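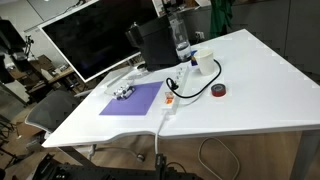

アズラ・ユリッチ(Azra Jurić) 本誌連載「室内の配置」執筆・設備計画担当

共用机の上の電源とコーヒー

2019年5月17日

共用机は設計図の上では空白として描かれる。個人の机には画面と椅子と引き出しが書き込まれるが、部屋の中央に置かれる大きな天板には寸法と高さだけが入り、用途の欄は「打合せ・作業」で済まされることが多い。入居後に最も多くの物が集まるのはこの天板である。

今回取り上げるSkiserの作業室もその例に入る。白い大きな机の奥に黒いコーヒーマシンが据えられ、右隣に透明なボトル、少し離れて紙コップが立つ。中央には白い電源タップが斜めに渡り、先端のコードは丸みのある天板の縁を越えて床の側へ下りている。手前寄りには薄紫のマットが敷かれ、赤いテープのロールも同じ面に置いてある。飲むための物、通電のための物、手を動かすための物が、仕切りのない一枚の面を分け合っている。

本稿では、この種の机を整えるときの手順を、電源、水、作業面、周囲の家具の順に記す。収納用品の選び方は扱わない。

天板の条件

Skiserが使っている机はErenという型で、長辺は187センチ、縁に緩い曲線がついている。共用机として見た場合、この縁の処理には利点と欠点がある。利点は、どの方向から人が近づいても角に腰をぶつけにくいこと。欠点は、縁に挟んで固定する器具が使いにくいことである。クランプ式の配線受けや後付けの電源ユニットは、直線で厚みの一定した縁を前提に作られているものが大半で、曲線部では接触面が足りず、荷重がかかると回る。

光沢のある白い天板にも注意点がある。表面が滑らかであるため拭き取りは容易だが、軽い物は動く。コードに引かれた電源タップは、ゴム足のない製品であれば少しの張力で位置がずれる。粘着式の固定具は脱脂してから貼る必要があり、コーヒーの油分が残った面では数週間で浮いてくる。固定具を貼る場所は、飲み物を扱う場所から先に離しておくのがよい。

照明の映り込みも光沢面では強く出る。透明なトレイのような物は縁が反射に紛れ、置いたことを忘れやすい。小さな部品を受ける用途であれば、天板と明度の違う敷物の上で使うほうが探す時間が短くなる。

電源

机上の機器を決める前に、回路の容量を調べる。Skiserの作業室では、中央の机に最も近い壁コンセントが20アンペアの専用回路から取られている。100ボルトであれば計算上の上限は2,000ワットになる。ただし、この値をそのまま机上で使えるわけではない。一般に流通しているテーブルタップの定格は合計15アンペア、1,500ワットまでであり、系統の中で最も小さい定格が全体の上限になる。回路に余裕があっても、タップの側が先に限界に達する。

コーヒーマシンは加熱時の消費電力が大きい。カプセル式、豆を挽く全自動式、ドリップ式で値は異なるが、加熱器を持つ以上、銘板の最大値で計算しておく。平均値は使わない。抽出の合間の待機電力が小さくても、配線が受け持つのは最大値の側である。

原則として、加熱器を持つ機器は壁コンセントに直接つなぐ。机が部屋の中央にあって届かない場合は、床コンセントの増設を先に検討し、それまでの間は加熱器専用のタップを一本用意する。同じタップに、はんだごて、ヒートガン、電気ケトルを加えてはならない。いずれも短時間の使用で済む道具であるため、空いた口に差されやすい。差し込み口の数と供給できる電力には関係がない。

タップのスイッチの位置も配置の一部として扱う。この机のタップには端に橙色のロッカースイッチがある。スイッチは目に入る側、かつ手の届く側に向ける。机の奥に隠すと、切るべきときに切れない。反対に、肘や紙束の当たる位置では意図しない遮断が起きる。共用机では、着座した人の利き手から前腕一本分ほど外した場所が扱いやすい。

コードの経路には三つの確認箇所がある。

一つ目は縁である。天板から垂れるコードは、縁で曲げを受け、下で自重を受ける。丸い縁は鋭い角に比べて被覆への負担が小さいが、人が通る側に垂らせば足や椅子の脚が掛かる。垂らす位置は机の短辺か、椅子の入らない区間とし、天板の裏に一か所、脚に一か所の留めを設ける。

二つ目は余長。机の上で輪になったコードは、束ねたまま通電すると熱がこもる。強く巻かず、大きな輪を一つ作って平らに置くか、机の下の受け皿に落とす。短いコードへ交換できる機器であれば交換する。輪の内側と外側には物を置かない。コードを動かしたとき、最初に倒れるのはその周囲の軽い物、たとえば空の紙コップである。

三つ目は床。机の脚から壁までの区間は、床用の保護カバーで覆う。カバーの色は床に合わせたくなるが、通路を横切る場合は識別できる色のほうが事故が少ない。

水

コーヒーマシンを水道から離して置けば、水は容器で運ぶことになる。机の上にボトルが常駐するのはこのためで、運用としては合理的である。問題は高さと重心にある。背の高い透明なボトルは、満水であれば重いが、残りが少なくなるほど軽く、倒れやすくなる。残量がわずかなボトルは倒れても被害が小さいと見なされがちだが、タップの差し込み口に入る量としてはわずかで足りる。

対策は置き場所を決めることに尽きる。マシンの片側に給水容器、もう片側にカップという配分が基本で、タップはそのどちらの側からも離す。液体を扱う区画と差し込み口との間には、最低でも容器の高さ以上の距離をとる。倒れた容器の口が届かない範囲、という意味である。天板の大きさからこの距離が確保できなければ、タップを天板の裏に吊るか、マシンを別の台に移す。

トレイを敷く方法もある。縁の高さが10ミリ程度あれば、抽出時の飛沫と受け皿からのこぼれは止まる。ボトル一本分の水を受ける能力はない。トレイは清掃の範囲を示す道具と考えるのが妥当である。

Skiserでは31日間、机の清掃時刻と拭き取った場所を紙に記録した。汚れの位置は抽出口の直下に集まらず、マシンからカップを持って歩き出す側に偏った。この結果を受けて、砂糖と攪拌棒は反対側へ移されている。動線の下流に物を増やすと、拭く面も同じだけ増える。

マシンの保守はClekomentが請け負い、洗浄の間隔を表にして本体の側面に貼る方式をとっている。共用の機器では、洗浄を担当する人の名前よりも、次に洗浄する日付を掲示したほうが実行率は高い、というのが同社の担当者の説明である。筆者の経験とも一致する。表は一枚にとどめ、使用上の注意を書き足さない。

作業面

共用机の上で手作業をするときは、敷物によって面を区切る。敷物には天板の保護と、領域の表示という二つの働きがある。色は天板とはっきり違うものがよい。白い天板に薄紫のマットであれば、そこが作業面であることは離れた席からも読み取れる。机の縁に対して斜めに置かれていても機能に差はない。斜めのほうが腕の角度に合うという人もいる。

大きさは、作業に要る面積ではなく、片づけに応じられる面積で決める。広いマットを敷けば、マットの上が物置になる。Judamardが出している室内計画の手引きは、共用机に敷く作業マットの総面積を天板の四分の一以下とするよう勧めている。根拠となる試験の記載はないが、目安としては使いやすい。

小さな金属の部品類は、マットの上に直接置くか、浅い透明トレイに受ける。トレイは中身が上からも横からも確認できる反面、物の下敷きになっても目立たないため、いつのまにか台として使われる。トレイの底に薄い色紙を一枚敷くと、この問題はほぼ解消する。

テープ類の置き方にも定型がある。横に寝かせれば転がらず、立てれば場所をとらない。共用机では寝かせるほうを選ぶ。粘着面の端は内側に5ミリ折り返しておく。次に使う人が端を爪で探す時間は短いが、机の上で最も頻繁に繰り返される無駄の一つである。赤のように目立つ色のテープは、床の表示やケーブルの識別に使われることが多いので、定位置を電源側に置いておくと取りに行く距離が縮む。

周囲の家具

机の上の配置は、机の外の家具で半分決まる。白い縁の大型モニターが机の向こう側に立つこの部屋では、天板の奥行き方向に視線が通る。背の高い物を画面の前に集めると、画面を使う時間に必ず移動が発生する。マシンは画面の正面から外し、紙コップの予備は机の上に積まない。使う分だけを出し、残りは別の棚に納める。

椅子は固定席にしない。背もたれがメッシュの事務椅子は移動が容易で、共用机に向いている。ただしキャスターが床の配線を踏む。椅子が入る側と配線が下りる側とを分けるという先の規則は、ここでも有効である。やむを得ず同じ側になる場合は、コードを脚に沿わせて垂直に下ろし、床に着く点を机の内側へ入れる。

共用机が散らかる原因は、隣の机にあることが多い。段ボール箱や機材で個人の机が埋まると、作業は空いている面へ流れてくる。木の机の上に箱が積まれている部屋で中央の机だけを片づけても、数日で元に戻る。順序としては、箱の中身の行き先を先に決め、次に個人の机を空け、共用机は最後でよい。

手順の要約

作業は次の順で行う。機器の銘板の値を書き出し、タップの定格と照合する。天板の物をすべて下ろし、脱脂して拭く。コードの下りる位置を決めて留めを付ける。加熱器を持つ機器を置き、水の容器とカップの位置を左右に割り振る。タップを置き、スイッチの向きを確認する。最後にマットを敷き、手作業の道具を戻す。

戻した後は、椅子に座った状態と立った状態の両方で、コードに触れずに全部の物へ手が届くかを試す。触れるようであれば、物ではなくコードの側を動かす。Skiserでは次の点検を10月に予定しており、床コンセントの増設が済めば、マシンの給電は机上のタップを経由しない配線に統一される。その場合、縁からコードが下りる位置も改めて検討することになる。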